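Search stories
Enter keywords

The Flordale Vote
April
By Ilari Kemppainen

The council in Flordale took up the dispensary question at 10 in the morning. Savolainen had the petition in a folder, 200 signatures, and she kept one hand on it while the clerk read the rules.

Dresix wanted the old bank on Saltar Street. It had a vault, good locks and parking for 23 cars. The lawyer for Dresix said so twice.

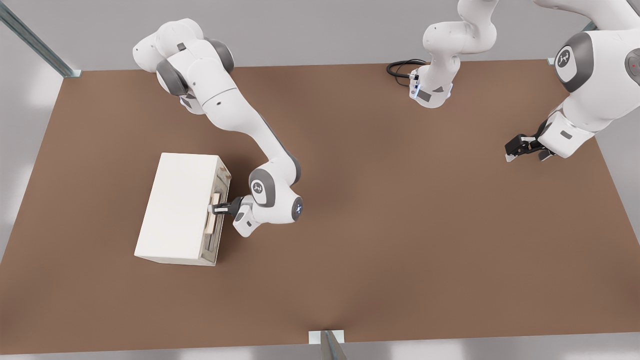
Public Comment

Each speaker got 3 minutes. A pharmacist talked about her brother's back pain. A man in a feed cap said the state could legalize what it liked – the town still had to live with it. Savolainen had planned to read her speech. When her turn came she left it folded and asked where the tax money would go.

The mayor looked at the lawyer. The lawyer looked at his notes.

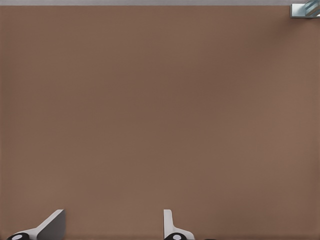
Roads, Councilman Saltar told her finally, and maybe the school roof, if the county let them keep any of it.

She wrote that down and went back to her seat. The clerk began calling names for the vote.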